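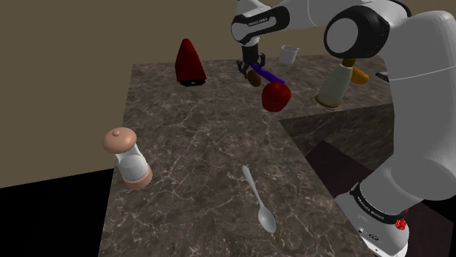

*Kitchen render, dark brown-gray top with pale veins, plain wall*

**Dark stone counter always looks dirty, what do I do wrong?**

Posted by **ngô_kitchen**, in Home > Surfaces

Hello to everybody. In September we moved to a rented house in Brastthorpe and the kitchen has a counter from dark stone, with lighter veins going through it. It is an L shape with one long part and one short part. I like it very much, but I am not able to keep it nice.

I wipe it every evening with warm water and dish soap. When it dries I see gray clouds on it, mostly near the sink and in the inner corner where the two parts meet. In the morning when the sun comes from the side it is the worst. If I put my finger on it, the finger leaves a mark. I tried white vinegar with water one time, on a small place behind the kettle, and now this place is a little more dull than the rest, so I stopped immediately.

The landlord does not know what stone it is. He only says it was there when he bought the house. In the cupboard I found a half bottle of Prandiron stone polish from the tenant before us, but the label is so worn that I cannot read the instructions, so I did not use it.

My questions are: is it possible that the clouds are from the soap? Did I destroy the place behind the kettle? And should I seal the stone, or is this the work of the landlord? I would like to get the deposit back when we leave.

Thank you in advance, and sorry for my long text.

---

**imodo_fan_30**

vinegar is bad for stone. never use it. get a microfiber cloth

---

**slowpan**

I had almost the same counter in my last apartment, also dark, so I can tell you what worked for me. I am not a stone mason, please keep that in mind.

The clouds are very probably soap. On a light counter you do not see the film, but on a dark one every layer shows, and each evening you add one more. First you must take the old film away:

1. Take everything off the counter, also the toaster and the things that never move.
2. Wipe with warm water only, and change the water when it becomes gray. I needed three buckets.
3. Put two drops of a pH-neutral stone cleaner in a spray bottle of water, or follow the label if it says another amount. Spray a small part and leave it 2 minutes.
4. Wipe it with a damp cloth, then dry immediately with a second cloth. Do not let it dry by itself, especially if you have hard water.

The drying is the step I always skipped, and it was my whole problem. Now I keep one cloth only for drying, on a hook beside the sink. For daily cleaning I use only water, and the cleaner maybe once in the week.

About the place behind the kettle: if vinegar made it dull, your stone could be marble or limestone, or something with calcium in it. Real granite normally does not react so fast, but it can also be that the vinegar only damaged an old sealer or a polish. Do not test it again with acid! Lemon, cola and many bathroom sprays make the same damage. A light etch can be polished by a professional. I would leave it and tell the landlord in writing.

For the sealer, make the water test. Put a few drops of water on a clean and dry place and wait 15 minutes. If the water still stands as drops, you do not need sealing. If the stone under it became darker, the water is going in – then ask the landlord, and let him choose the product. In a rented house I would not seal anything on my own account.

The old bottle of polish I would not use. If you cannot read it, you do not know what is inside, and some polishes leave a wax that makes exactly the clouds you want to remove.

---

**oven_door_2977**

Agree with the answer over me, only one thing to add. Check your cloths. If you wash them with fabric softener they leave a greasy film, and then you can clean the whole day and it stays cloudy. I wash mine hot, without softener, separate from the towels.

Also make photos of the dull place now, with the kettle beside it for the size, and send them to the landlord by email. With my deposit the discussion was much shorter when I had something with a date on it.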